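Keeping a Home Gym Clean

Updated 2025-09-10

Sweat and skin oil dry out vinyl and crack the stitching sooner than heavy use does. A few minutes after each session saves a new pad later.

Wiping down
Mix 500 ml of lukewarm water with a small squirt of dish soap. Dampen a cloth, wring it well and wipe the pad, then go over it with a second cloth and plain water. Skip bleach and furniture polish. Polish makes the surface slippery.

Towels
Lay a towel lengthwise on the bench before you start. Wash gym towels after every use, without fabric softener, and dry them fully before folding.

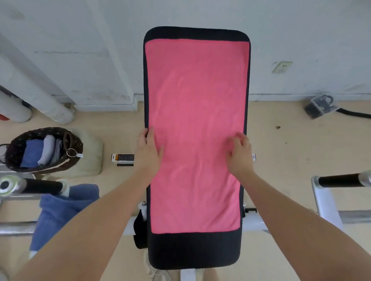 How often should the bolts under a bench be tightened?
Every two months with regular use. Do it with the bench unloaded, and stop when the bolt is snug.

Floor mats
Lift rubber tiles twice a year, in March and again in the fall, and vacuum underneath. Grit left there scratches wood floors. Let both sides dry before putting the tiles back.

Bars and plates
Brush chalk out of the knurling with a stiff nylon brush. Put one drop of light machine oil on a rag and wipe the bare steel, then wipe again with a dry rag. In a damp garage, hang a 300 g moisture absorber bag near the rack and replace it when it feels heavy.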